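Windbridge open day, quick notes before I forget it all

Got there 9:40, already a line at the gate. Tuesday, drizzle, parking a mess (use the lower lot, walk up). They gave us ear plugs and a map that was last year's map.

Windbridge makes paper cups and soup tubs, mostly for cafe chains in the region. 125 people over two shifts. I went for the board side, how they buy it and what happens to the trim, and that was the best part. Rolls come in from Terach, coated on one side, nearly 2,590 pounds each. Stored on end, 14 days in the hall before they touch them so the board settles to the room's humidity. Skip that and the side seams pop. Good to know, we've had seams pop.

Printing next. Flat sheets first, then blanks get punched out in a fan shape. Smell of warm ink, not bad. Forming hall is the loud one, couldnt hear the guide at all. Rim gets curled last, with a tiny bit of oil. The rim is what gives the cup its stiffness, apparently more than the wall does.
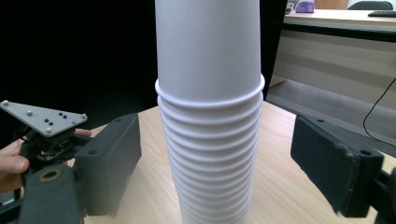
Ferenc Hajdu disagreed about the rim on the walk back to the canteen: a good curl won't save a cup made from thin board, squeeze it halfway down and it folds anyway. He'd pay for heavier stock first and worry about the curl after. Guide sort of shrugged and said depends on the lid.

Lunch was soup. In their own tubs, of course. Fine.

Afternoon was trim and waste. Clean offcuts get baled and sold, printed ones go for a lower price, coated stuff is still the headache. They're trialing a water-based coating from Hadgu, costs more, runs slower. No date for the switch. Asked twice.

Missed the Akuvis talk on print inspection, room was full by 2. Slides are suposed to go up in February.

Bus 362 back to the station, every half hour, last one at 5:10.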